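Grundard Worktop Set, section 4: Stocking the shelf unit and basket

Assemble the shelf unit (section 2) and the basket (section 3) before you start. Wipe the wooden shelves with a dry cloth.

1. Stand the shelf unit at the back left of the worktop. Press down on each corner. If it rocks, turn the feet as shown in section 2.

2. Load the bottom shelf first. Tubs, cups and small dishes go here.

3. Put bags and cartons on the middle shelf. Prop soft bags upright against the wire side.

4. Keep the top shelf for light boxes. Lay larger boxes flat.

CAUTION: Do not load any one shelf with more than 2000 g.

5. Place the two-tier basket at the back of the worktop. Stand jars and short bottles low down at the front, and taller pump bottles behind them.

Note: Fit lids and caps tightly before placing anything in the mesh. Spills can mark the coating.

6. Line the bin and fold the bag over the rim. Keep the bin in the back corner, clear of the basket.

7. Set out the tray and plates last, towards the front.

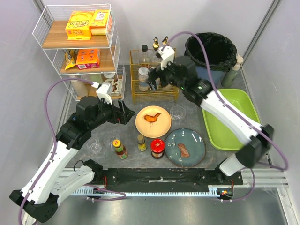
8. Check the shelf clips again after a week of use. Push any loose clip back in until it clicks.

Note: Spare clips are part 73 and spare feet are part 23. Both can be ordered from Grundard. The Horgan basket uses a different clip, part 76, and will not fit this unit.

Cleaning is covered in section 5.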